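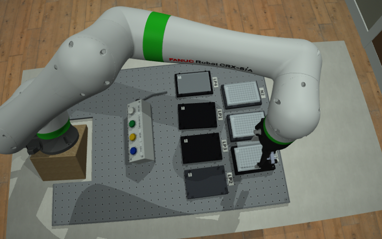
A boat is cheap to rent and expensive to give back, a harbor clerk in Sandasham once told a group of our students, and they wrote it on the wall of their classroom. She meant the deposit. Most quarrels between a charter company and its guests begin on the last morning, when the boat is inspected and the guests want to catch a bus to the airport.

Chapter 7
Handover and Return of a Charter Yacht

In the previous chapter we followed a booking from the first letter of the client until the signed contract. Now the client stands on the pier with his bags. The present chapter treats the two moments in which the boat passes from one hand to another: the handover, when the guests receive it, and the return, when the company takes it back.

After studying this chapter you should be able to:
- prepare the inventory list and the check-in form for a sailing yacht of medium size
- explain to a skipper the difference between a deposit and a damage waiver
- decide which marks on a hull are normal wear and which must be charged
- write a short damage report which an insurer can accept

7.1 Why the handover takes so long

New employees are often surprised that a good handover needs 2 hours. The guests are surprised too, and usually less pleased. They have traveled since early morning, the children are hungry, and they would like to leave the harbor before the afternoon wind. It is tempting to shorten the talk about the gas valve and the toilet pump. Please resist it. These two subjects cause more telephone calls in the first night than the sails and the engine together.

The handover has a technical part and a legal part. In the technical part, the skipper learns where things are and how they work on this particular boat. Even a skipper with many years at sea does not know where your company keeps the spare impeller. In the legal part, he confirms by his signature that the equipment on the list is on board and that existing damage has been noted. From this signature on, he answers for the boat.

The order of the two parts differs from company to company. At Zindik, a fleet operator with its main base in Sirby, the legal part comes last, so that the skipper has touched every item before he signs for it. Rankin Charter prefers to give the papers first, already in the office, and lets the skipper bring back corrections until 8 p.m. Both methods have their defenders. The second one is quicker on a crowded pier, but it asks for some discipline from the guests, and the office must stay open for the late ones.

7.2 The deposit

The deposit is a sum which the company holds during the charter and gives back if the boat returns complete and undamaged. In the case at the end of this chapter, the deposit for a small yacht is 700 euros and for a larger one 1,000 euros. Real contracts often ask for much more, and the student should compare several of them before he does Exercise 3.

A damage waiver is a different thing. Here the client pays a smaller amount that he will not see again, and in exchange he is free from the larger risk, or from most of it. Many clients believe that the waiver covers everything – a lost dinghy, a torn sail, a rope in the propeller. Usually it does not. The employee at the desk should say so clearly and in simple words, before the payment and not after it.

The case study, "A Scratch in Sandasham", begins on page 181. Read it once now, quickly, and write down who in your opinion should pay for the repair. You will be asked for your opinion again after section 7.5, when we have discussed the return inspection.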